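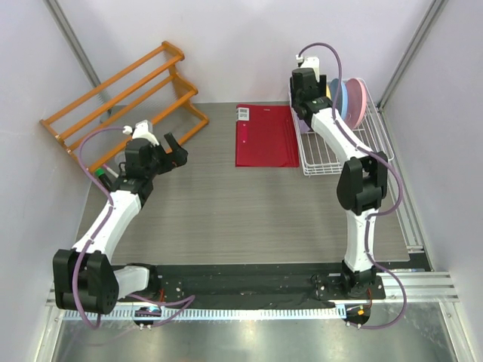
Why do old houses make so much noise at night? Mostly they are cooling down. Timber, pipes and roofing all take in warmth during the day and give it back after dark, and each of them shrinks at its own pace, so the parts rub and tick and knock against one another until the small hours.

I have had that answer given to me, in more or less those words, by two builders, a plumber and my brother-in-law, and I believe every one of them. I believed them all the way through the first winter we spent in the house on Prosser Road, when I lay awake listening to someone walk up the stairs.

You will want to know about the stairs. There are fourteen of them, with a turn at the ninth, and the ninth has a voice of its own, a sort of low complaint, like a dog being asked to get off the sofa. If you live in a house long enough you learn its noises the way you learn a piece of music, and by November I could have told you, with my eyes shut and a pillow over my head, which member of my family was on which step. So when the ninth stair complained at ten past two in the morning, and I reached out a hand and found my husband beside me, and both children turned out to be asleep with their mouths open, I did what any sensible grown woman would do. I got back into bed and pulled the covers up to my nose.

It happened again four nights later, and then twice the week after that. Always going up, never coming down. My husband, who can sleep through a fire drill and once did, suggested I keep a notebook. I think he meant it to calm me. I still have it, a green one with a coffee ring on the cover, and most of the entries are very dull. "Stairs, 2:10." "Stairs, 2:25, raining." "Nothing. Slept badly anyway."

We had bought the house from Cillian Costello, a retired schoolteacher who had moved only as far as the other side of Radstead, and I ran into him one morning outside the bakery. I had no intention of bringing it up. I asked after his knees, he asked after the pear tree, and we had covered the price of firewood pretty thoroughly before he shifted his bread from one arm to the other and said, "And has she been up and down at all?"

I asked who he meant.

"Well, we never knew," he said. "My wife called her the lodger."

Now, I should say that Radstead is a town that likes its stories. It has 1,724 people in it according to the sign on the way in, and I would guess that most of them have an aunt who saw something once. There is a gray lady at the old creamery and a pair of boots that are heard but not seen behind the feed store. When I started asking questions I was passed from kitchen to kitchen and given a great deal of cake, and I came home every time with another ghost that wasn't mine. I loved it. I would recommend it to anyone who is new to a place and shy about knocking on doors — people who won't tell you their last name will tell you about the night the piano played.

It was over one of these cakes (lemon, with the syrup poured on hot) that somebody told me to go and see Ataahua Rakena, who looks after the town's papers in a back room at the library. She is a quick, cheerful woman and she does not believe in ghosts at all, she told me, though she wouldn't sleep in my house for 600 dollars. She had a box ready. It held rate books, two photographs of the street when it was still mud, and a bundle of letters written by a woman named Edith who had rented the upstairs rooms on Prosser Road for 20 years, between the wars and a bit beyond.

Edith worked nights at the telephone exchange. Her letters, to a sister, are full of the weather and her feet. She complains about the landlord's cooking and about the price of stockings, and she is funny about both. In one of them she says she has learned to take her shoes off at the front door and come up in her socks so as not to wake the family, "but there is one stair that tells on me whatever I do."

I read that line standing up, and then I sat down.
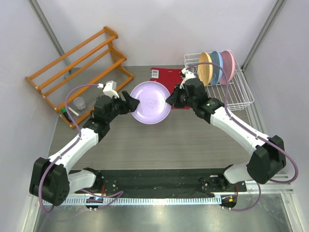
Two hands: a moment from the table.

I took the letter's wording home to my husband, who read it off my scrap of paper twice and then went and stood on the ninth stair for a while in his slippers. He is a man who likes a thing to be fixed. The following week he had Hemi Rutherford around to look at it, and Hemi, who has been mending staircases in that valley for longer than I have been alive, took up the tread, looked underneath with a flashlight, hummed, and put it back.

There was nothing much the matter with it, he told us. A wedge had dried out and he could glue in a new one for the cost of a cup of tea. "But it won't creak on its own," he said. "That one wants weight on it." He had his hat on and was halfway down the path before I had thought of a single thing to say.

We did not have the wedge replaced. I would like to claim that we talked it over, but the truth is that Hemi left it on the hall table, a little sliver of new wood, and it stayed there under the mail until it got swept into a drawer, and there it still is, with the dead batteries and the keys to a car we sold.

I have thought a good deal since about why I stopped being frightened, because I did stop, and quite suddenly. Nothing in the house had changed. The stair went on complaining, two or three nights in a month, more often when it was wet. But I had a name now, and a woman with sore feet coming home from work at the end of a long shift, trying her best to be quiet. You can't be very scared of someone who takes her shoes off for you. I would wake and hear it and think, there you are, that's you in for the night, and go straight back to sleep.

My friend Darcy Mahuika, who grew up in a house with a far worse reputation than mine, has a theory about this. She thinks that being haunted is mostly a matter of manners. Her family's ghost, if that is what it was, slammed doors, and her grandmother used to tell it off from her armchair without looking up from her knitting. Darcy was eight before she found out that other people's grandmothers didn't do this. "You wouldn't let a guest behave that way," she told me, "so why would you let him?" She swears the slamming got better.

Cameron Sutcliffe, on the other hand, thinks we are both soft in the head. He lives two doors down from us, in a house of the same age by the same builder, with the same fourteen stairs, and he has never heard so much as a squeak after bedtime. I have sat in his kitchen and had temperature explained to me, and humidity, and the way a tired brain will go looking for patterns. He is very good on all of it. I did notice, when we went away for two weeks and he came in to feed the cat, that he fed her in the afternoons, and that he left the hall light burning the whole time.

The cat, I may as well add, has no opinion. People always ask about the cat. She sleeps on the landing with her back to the stairs and has never once raised her head.

We have been on Prosser Road for a good long stretch now, and the children are big enough to make noises of their own at ten past two in the morning. My daughter came in late last month from a friend's birthday, well past when she had promised, and she had her sneakers in her hand and was walking on the outside edges of the treads, where they are quietest. She did it beautifully. I lay and listened to her come all the way up to eight and pause there, holding her breath, and then stretch one long leg right over the ninth stair to the tenth.

The stair creaked anyway. I heard her whisper "Sorry," and close her door.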